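Home Features Research Columns Back Issues Subscribe

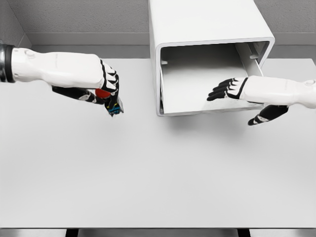 Two-handed work has a rhythm that most of us stop noticing by the time we can tie our shoes. One hand gets something ready and the other one moves in, and the handover between them takes place in a sliver of time that we never think about. Iraklis Sfakianakis has spent the better part of three years thinking about that sliver. His group at Clatska trains simulated robots on chores that need both arms, and the one they call the cabinet task has become a kind of house obsession. The left hand holds a small thing with a red part and a few bright markings, curled up tight in its fingers. The right hand is flat and open, its fingertips pointing into the mouth of a white cabinet. Getting the two to agree about when to move is the whole game, and the method the team has come up with is one of the nicest ideas I've run across in a long while.

It starts with a complaint. Robot learning people love demonstrations: a person steers the arms through a job, the computer records every joint, and a network learns to copy what it saw. Copying works wonderfully well for one arm. Add a second and things get strange. "You'd watch the playback and both arms looked perfect," Sfakianakis told me over a very long lunch. "Each one was doing a beautiful imitation of its own half. They just weren't in the same movie."

The trouble is timing. A person who puts something away will sometimes go for the shelf early and sometimes late, and the network, fed all of these versions at once, learns a blurry average. The right arm reaches in at a moment that belongs to one demonstration while the left arm carries at a pace that belongs to another. In simulation you get a soft little collision and a reset. On real hardware you might get a repair bill.

Evangelia Stergiou, a doctoral student in the group, was the one who went looking for the blur. She took 152 recorded demonstrations and threw away everything about where the hands were. All she kept was when each hand sped up, slowed down or stopped. Then she lined up the two hands as a pair of ribbons, one above the other, and printed them out on long strips of paper. Some of those strips are still taped along the hallway outside her office, and I spent a happy quarter of an hour walking up and down beside them with my nose about a foot from the wall.

What she saw was a set of pauses. Every person who had driven the arms did it, the beginners and the old hands alike. One arm would drift to a near standstill just before the other one did something delicate — a tiny hesitation, like somebody holding the door. The pauses came at different times in different recordings, but they nearly always came in the same order. A clock couldn't line the recordings up. The pauses could.

So the team stopped teaching by the clock. In the new setup, which they call Voden, each arm has its own small network and its own sense of progress through the job. The two networks don't share a timeline. They share a short message, refreshed many times a second, that says in effect how close each one is to its next pause. When the left arm's message says it is nearly settled, the right arm is free to commit. If the left arm has to fuss with its grip, the right arm waits, hovering, for as long as the fussing takes.

The hovering is wonderful to watch! I sat with Stergiou in front of her monitor while she ran the old controller and the new one from the same starting point, and after a few rounds I could pick out which was which with no labels. Under the old controller the arms move like two strangers in a narrow kitchen. Under Voden they move like a couple who have been cooking together for years, with all the little stalls and yields that come with it. 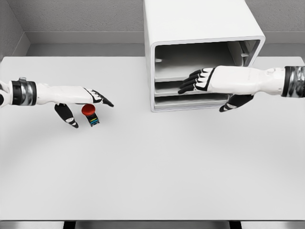 The numbers back up the impression, though the team is careful about how much weight they'll bear. They ran 4,000 simulated trials for each controller, changing the starting pose, the friction and the size of the held object a bit each time. The old method failed 229 times with the arms badly out of step. Voden did so 15 times. Stergiou has watched every one of the 15, most of them more than once, and she talks about them the way a birder talks about the species that keeps getting away.

Several of those failures share a cause. If the object slips early, the left arm starts sending messages that swing back and forth, nearly ready, then far from ready, then nearly ready again. The right arm believes all of it. It edges forward, backs off and edges forward, and after a while the pair of them are stuck in something like that sidewalk dance where two people keep stepping the same way. A person would break out of it by giving up and starting over. The networks have no such notion yet, and Stergiou is working on a version that keeps track of how many times it has changed its mind.

There is a simpler fix, which is to smooth the message so it can't swing so fast. They tried it. The dance went away and so did a good deal of the quickness that made the method appealing in the first place.

I asked Wilfredo Espiritu what he made of all this. He runs a rival effort at Wivell, where they favor one big network that controls both arms together, and he has been arguing with Sfakianakis at workshops for so long that the two of them now share rides from the airport. He thinks the pauses are real and that finding them was a lovely piece of detective work. He's less sure that you need separate networks to make use of them. "Give a single large model enough demonstrations and it will find the same structure," he said. "Iraklis has built by hand what I'd like to see learned." Then he added that his own model had been trained on far more recordings and still fumbles the timing more often than he'd like, so he has asked for the Clatska code and plans to spend part of the winter with it.

That argument, built in or learned, is an old one in the field, and I don't expect a cabinet to settle it. But I find the Clatska side persuasive on one point. When Voden goes wrong you can read the messages and see why. Stergiou can put her finger on the spot in a log where the left arm changed its tune. With the single big network there is nothing like that to put your finger on, and for anybody who has to get a machine through a safety review, that's worth a lot.

The big open question is whether any of it survives contact with the world. Everything so far has been done in simulation, where contact is tidy and every joint reports its angle without complaint. Real fingers stick and real cables tug. Messages between two real arms can arrive late, too, and a method built on listening may be touchy about that. The group has started adding fake delays to the simulator to see how much it can stand. Short ones hardly matter. Longer ones bring back the strangers-in-the-kitchen look, first in the reach and then in the retreat. The retreat was a surprise to everyone, me included; I'd have guessed that pulling a hand back out of a cabinet was the easy part. Stergiou's hunch is that people pause less on the way out, so the networks have fewer good moments to hang on to.

The hardware tests will be done with a partner lab in Ibarra, where Polyxeni Panagiotou has two arms bolted to a bench and a waiting list of people who want to use them. She has given the team a block of time in January. Her plan is to begin with no object at all, only the two hands going through the motions, and to add the carrying once the message passing looks solid. She also wants to record a fresh batch of human demonstrations on the bench itself, to see whether people still pause in the same order when there's something solid in front of them that they could dent.

I hope they do. Ever since that afternoon in the hallway I've been catching myself at it: one hand on the fridge door, the other coming in with the milk, and right in between, a little hitch that I must have been making my entire life. Last week I tried to unload the dishwasher without it and chipped a bowl.

Contact the editors | Copyright, all rights reserved | Back to top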